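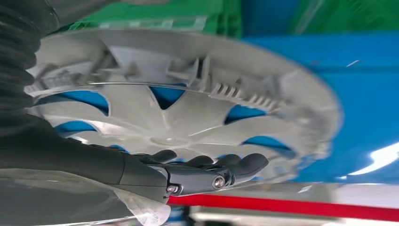 Wie weit muss eine Verdichterstation vom nächsten Wohnhaus entfernt sein?
600 Meter, gemessen von der Einfriedung bis zur Hauswand. So stand es in Anlage 30 des Antrags, den die Firma Mockus für die Leitung nach Testley eingereicht hatte.

Die Gutachterin las die Anlage im Gemeindesaal von Storer zum zweiten Mal. Der Lageplan war im Maßstab 1 : 3000 gedruckt. Sie legte das Lineal an, von der Einfriedung bis zum Hof Tillier, und las 19 Zentimeter ab. Das ergab 570 Meter. Sie trug den Wert mit Bleistift ein und maß von der anderen Seite. Wieder 19.

»Der Hof ist im Kataster als Wirtschaftsgebäude geführt«, sagte der Vertreter des Antragstellers.

»Im Obergeschoss wohnt jemand.«

»Das ist dem Kataster nicht zu entnehmen.«

Sie notierte beide Sätze. Auf der Liste der Einwendungen standen 34 Nummern, die meisten betrafen die Schallprognose und den Auslegungsdruck. Nummer 34 war handschriftlich und kam vom Hof. Es fehlten Angaben zum Pegel und zur Rohrwandstärke. Der Einwender teilte mit, dass er nachts das Fenster offen lasse und dies beizubehalten gedenke.

»Ist das ein zulässiger Einwand?«, fragte der Vertreter.

»Er ist fristgerecht eingegangen.«

Der Vertreter rollte den Plan zusammen. Eine Verschiebung der Station um 30 Meter nach Osten sei technisch möglich, sagte er, bedeute aber einen weiteren Bogen in der Trasse und eine neue Baugrunduntersuchung - vor Ende Januar sei daran nicht zu denken. Sie bat ihn, das schriftlich einzureichen.

Gegen sechs fuhr sie über den Feldweg zurück. Am Hof Tillier hielt sie an und stellte den Motor ab. Oben brannte Licht, ein Flügel des Fensters stand offen. Sie sah auf die Uhr, schrieb die Uhrzeit neben die Nummer 34 und fuhr weiter.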